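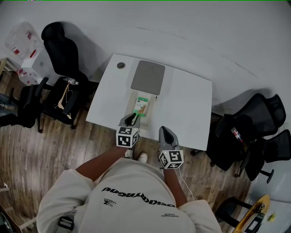 Tips for keeping a robot club's workroom (and your sanity) in order

I've been helping run our student robotics club for a few years now, and I get asked all the time how we keep a small shared room usable when everybody in it is holding something with a cord on it. So I finally sat down and wrote up the stuff we do. Most of it would work just as well in a sewing room or a garage, so help yourself!

Our project this year is called Clerinow. The students collect demonstrations with hand-held grippers, picking up everyday things and putting them down again, and then they train a model on the recordings. It's a lot of fun and it eats up an amazing amount of desk space, snacks and alcohol wipes.

Clear the desk first, then set up

Sounds obvious, I know. We used to shove things to the back and start recording, and then a week later somebody would be looking through the takes going "why is my calculator in all of these?" Now everything comes off, the desk gets one wipe with a barely damp microfiber cloth, and only then do the props go on. White desks show every smudge, so we keep a melamine sponge in the drawer for pencil and marker. Go easy with it, it will dull a shiny finish if you scrub like you're mad at it.

Give small things a tray

Little packages skate all over a smooth desk the second a jaw bumps them. Put them in a tray with a low lip and you'll spend a lot less time crawling under chairs. I like clear plastic because I can see right away if there's a crumb or a screw hiding in there. Wash trays in warm water with a drop of dish soap and let them air dry standing up. Paper towels leave lint, and they'll scratch the cheap ones over time.

If the tray itself slides, a square of rubbery shelf liner underneath fixes it. We buy the roll and cut it up. When it stops gripping, rinse it, and it's good as new.

Cords go behind your elbow

Before you pick up the gripper, run the cable back past your forearm and give yourself enough slack to reach the far side of the desk. Then do one slow practice reach. If you feel a tug, fix it now! One of our students, Yhon Quispe, wraps a soft hair tie around his sleeve and tucks the cable under it, and half the club copies him. Hook-and-loop strips work too, but they snag sweatshirts something awful.

For storage, coil cables loosely, the way they want to go, and hang them on a peg. Please don't wrap them tight around the gripper. We killed two good cables that way before we learned.

Keep the marker cubes clean

If your grippers have printed marker cubes, treat the faces like camera lenses. Fingerprints are mostly fine, but a shiny streak of hand lotion or a strip of clear tape will catch the light and then your tracking goes funny. We use a dry cloth first and a slightly damp one if that doesn't do it. No alcohol on the printed faces (ask me how I know). Print spare faces on matte label stock all at once and keep them flat inside a folder. Ours live in an old Drultard catalog, which is the only thing that catalog has ever been good for.

Save your packages

We go through a lot of props. Boxes and pouches get crushed corners after enough squeezing, and a soft package doesn't behave like a new one. My rule is 42 grabs and then it retires. Is there science behind that number? Not a bit, it's when the first pouch of the year split open on us. Write a start date on the bottom in pencil. If it's food, keep it sealed and don't put it back in the snack bin afterward, no matter how hungry the programming team says they are.

Pick a drinks spot

No drinks on the recording desk, ever. Caps screwed all the way on, and bottles stay below desk height. A milk crate by the door would be the grown-up answer, and I keep meaning to bring one in. I did bring in a stack of old hand towels, and those have paid for themselves many times over.

Chairs and floors

People stand to record, so chairs get pushed back first. Check behind you before you start, and check again if somebody has walked through. Rolling chairs pick up hair and thread in the wheels like you wouldn't believe, and a seam ripper gets it out in a minute or two. For the floor, a dry dust mop before we start and a proper sweep when we finish. If you have planks, don't use a soaking wet mop on them, the water gets down in the seams and the edges swell.

Skateboards, backpacks and anything else with wheels or straps should go along the wall, well away from your feet. I say this every meeting. I will be saying it in January and I will be saying it at graduation.

Stop before your arms do

We aim for 32 takes in a sitting and then switch people. Holding two grippers out in front of you gets tiring fast, and tired hands drop things. Shake your arms out, get some water, label your files while you still remember which ones were bad. Our goal for the spring showcase is 200 clean takes of the tray task, and the ones recorded after a break are nearly always the keepers.

Next time I'll go through how we label the storage bins. Somebody put masking tape on all of them with the sticky side that never comes off, so if you have a trick for that (I've tried cooking oil and a hair dryer), please send it my way!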